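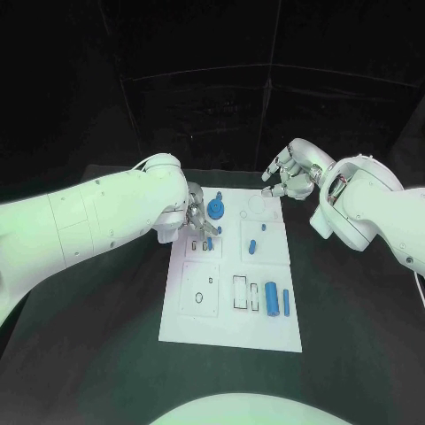
Posted by Miloslav Kopecky | 25 September 2019 | Workbench notes

I have been using printed paper layouts for small-part assembly for a while now, and people at the Cuven workshop keep asking how I set them up. The method is simple enough to write down.

The base is one large sheet of white paper, laid flat on the dark green tabletop. Circles, ovals and rectangles are printed on it as outlines, at 1:1. An outline says where a part goes and how much room it needs, so no separate drawing has to sit next to the work. Blue parts on white paper over dark green are easy to pick out, even under the poor lamp I have.

Printing at true scale is where most of the trouble starts. The default driver setting on my machine shrinks everything by 2 percent to keep a margin. On a small slot this hardly matters. On a large circle it is enough to make the part sit visibly over the line. Turn scaling off, print one sheet, and check a long dimension with a steel rule before printing the rest.

Part sizes are mixed on purpose. The short pegs are the awkward ones. They are narrow, they tip over if the paper has a ripple, and once they are lying down they roll. The stacked piece, a wide disc with a narrower cylinder and a small knob on top, gives no trouble at all. It has a low center of mass and the knob is a good place to hold it.

I keep the square templates in their own areas of the sheet, slots in one and ovals in another. Ayana Beyene prefers everything on a single grid - her sheets are tidier than mine, but I lose track of which outline belongs to which part.

Paper weight: I started with 80 gsm and it curled overnight. Heavier stock from Dahlgren has been better, although it creases badly if rolled tight. Store it flat.

Still open is the question of orientation marks. An oval can go in two ways round, and on the Trodov set only one of them is correct. I am going to try a small tick on the long axis and print a new batch of 11 sheets.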